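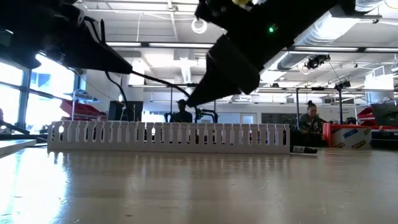

Simone Portela writes that the upstairs office still loses its connection every time the door opener runs, and that swapping the patch cable made no difference. She asks for the ticket to be reopened.

Ticket 1659
Subject: Upstairs office network drops, several times a day
Status: Reopened
Opened: November 3, 2019
Equipment: Vulton 11-port switch (ground floor closet), Traller access point, Barros door opener, one wired run to upstairs office

Original report
The wired connection in the upstairs office drops for ten or fifteen seconds and then comes back. Wireless on the ground floor is fine. The phone on the same desk reboots when it happens. No pattern found by the user at first. Later she noticed it lines up with deliveries, when the loading door goes up.

First visit
Replaced the patch cable at the desk and the one in the closet. Moved the run from port 4 to port 9 on the switch. Link light steady at 1 gigabit. Watched it for half an hour with no drops. Closed the ticket. I did not run the loading door while I was there, and I should have.

Reopened, remote check
Pulled the log off the switch. Port 9 shows 718 link-down events since the counter was last cleared. Port 4 is now unused and shows none. Whatever is wrong moved with the cable, so the switch port is not the problem. Access point log is clean apart from a firmware notice, ignored for now.

Asked Simone to have somebody run the door up and down three times while she kept a ping going. She lost replies on all three, each time as the door started moving. Nothing lost while it was coming to a stop.

Second visit
Tested the run end to end. Wire map passes. Length reads around 160 feet, which is fine. Fails on noise with the door moving, passes with the door stopped.

Went above the ceiling tiles in the hallway. The data cable leaves the closet in its own duct for the first few yards, then drops into the same duct as the motor feed for the Barros opener. They share it for 50 feet. The two are tied together every couple of feet. The data cable is unshielded. The feed looks like it was added later, going by the newer cable ties and the different label tape. There is no divider in the duct.

Also found at the wall plate upstairs: the pairs were untwisted almost two inches back from the jack. Cut it back and re-terminated. Tested again with the door moving. Better, still fails.

Things tried that did not help
- Forcing the port to 100 megabit. Fewer drops, still some. Put it back to auto.
- Different power outlet for the phone. It gets power over the data cable, so this was never going to matter. Noted because the user was told to try it on the first call.
- Turning off energy saving on the port.
- Snap-on ferrite at the closet end.

Temporary fix
Put a Traller wireless bridge on the office desk and moved the computer over to it. The phone stays on the wired run until the new cable is in. Simone says she can live with the phone rebooting but would like it done before the end of November.

Permanent fix
Pull a new shielded cable in a separate duct along the opposite side of the hallway, crossing the motor feed once at a right angle near the stairs. Ground the shield at the closet end only. Leave the old run in place until the new one tests clean, then label it dead at both ends. Quote requested from Zodetti for duct, covers and brackets. They have the slotted type in stock but the solid-wall type is a week out. Slotted is fine inside the closet. For the hallway I want solid wall with a cover, so we wait.

Note from Simone
"Please do not schedule the work before 11 in the morning, the hallway is full of carts until then. Also the second shift wants to know if the door can be used while you are up there."

Reply
After 11 is fine. The door can be used except when we are crossing near the stairs. We will lock out the opener for that part and tell the shift lead first. Should be under an hour.

Still open
- Waiting on hallway duct.
- Barros opener has no filter on its supply. Sent a question to the door contractor, no answer yet. Not holding the ticket for it.
- Clear the counters on port 9 after the new run is in and read them again a week later. Close only if the count is zero with normal door use.

Facilities Help Desk | Reply to this ticket to add a comment | © 2019 | Back to top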